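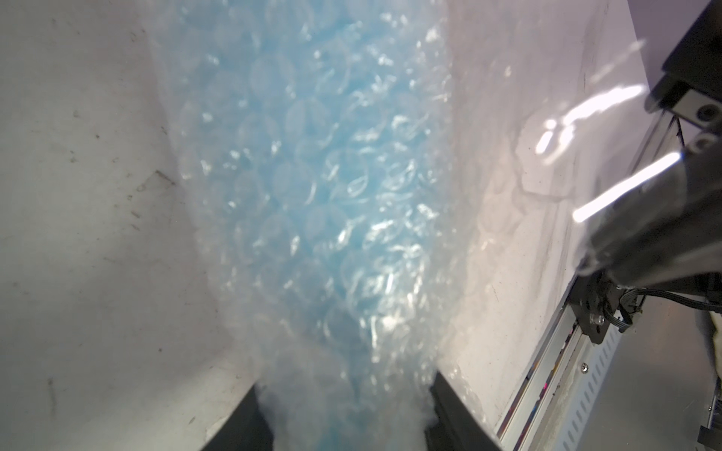
Community Help > Small Business > Packing and Shipping > Robot packing demo, what should I ask?

Hae-won Min

I run the shipping side of a small housewares business, and in August I am going to an open day at Stasero, where they demonstrate robot arms for packing work. I went to a short version of it this spring and came away without the information I needed. They had the arm working with bubble wrap, part of it tinted light blue and part clear, with the sheet bunched up between two black fingers. I stood there for a while and liked what I saw, but I had not prepared any questions, and the man giving the talk moved on to pallets.

We send out 227 parcels in a normal week, mostly mugs, bowls and small lamps. Two of us do the wrapping by hand. Most of the time goes into pulling the wrap off the roll, getting one layer apart from the next, and folding the ends in. Taping the carton is quick. I don't know if a robot is at all realistic for the first part or if the demo is mostly for show.

What should I ask or look for this time? Can I bring my own items, or is that rude? I have been told each group gets a half hour at the machine. My budget is not large and I would rather hear no early than pay for a study. 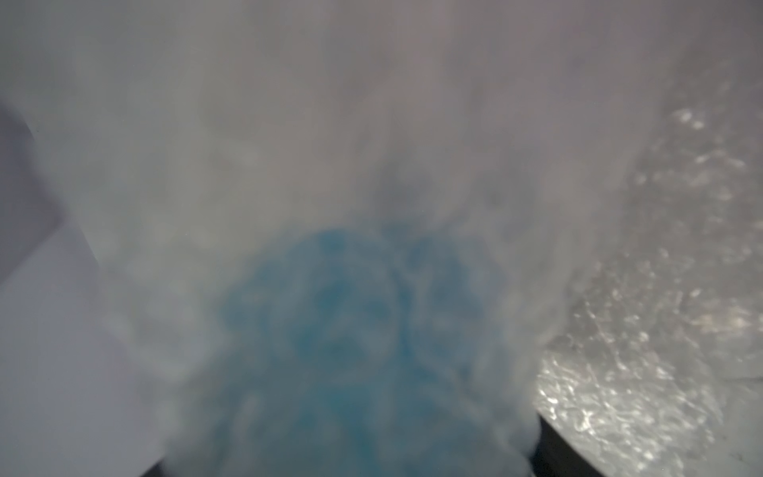

I should add that we use more than one kind of packing material. The mugs get bubble wrap, the lamps get a thin film first and then bubble wrap, and the lamp cords have to be tied before any of it. If the answer is that we would have to settle on one material, I can live with that for the mugs but probably not for the lamps.

Severin Lüthi

Bring your own items. I have been on the other side of these days, for a different company, and we were glad when somebody turned up with a box of real product. Call ahead and tell them what it is. Bring some that you don't mind breaking, and bring your own roll of wrap too, from the supplier you really use. Wrap differs a lot. Some of it clings to itself and some of it is stiff, and an arm that has been set up on one roll may do badly on another.

Things I would ask:

How many tries in a row did it do without someone stepping in? Ask for the count from a full shift if they have one. A good five minutes in front of visitors tells you very little.

What happens when it picks up two layers? With clear plastic this is the hard part. Cameras have trouble with it – you get shine off every bubble and you can see straight through to whatever is behind. Ask to see it go wrong and watch how it recovers, and whether a person has to walk over.

Is it running by itself, or is someone steering it? Both are fine to show at an open day, but you need to know which one you are watching. If someone is steering, ask what the plan is for getting to the other one.

Who changes the fingers when they wear out, and what does a set cost?

For the lamps I would not expect much. Soft cords plus film plus wrap is three problems. Ask about the mugs only and keep the lamps for the end if there is time.

Also write down the time per item yourself, with your phone. Start when the arm reaches for the wrap and stop when it lets go of the finished piece. Do the same at home with your two people before you go, so you have something to compare it to.

Stela Ene

we looked at this for candles, 600 a week, and ended up buying a cutter that gives you sheets already sized. no robot. cost a lot less and the wrapping went faster the same day. might be worth pricing one before you go

Ekrem Tekin

I went to the Stasero one last year. Parking is behind the building and they start on time. The first group of the morning had 6 people in it and the one after lunch was packed, so go early. You can stand pretty close and they let you ask while it is running. I didn't see anyone bring their own stuff but I don't think they would mind.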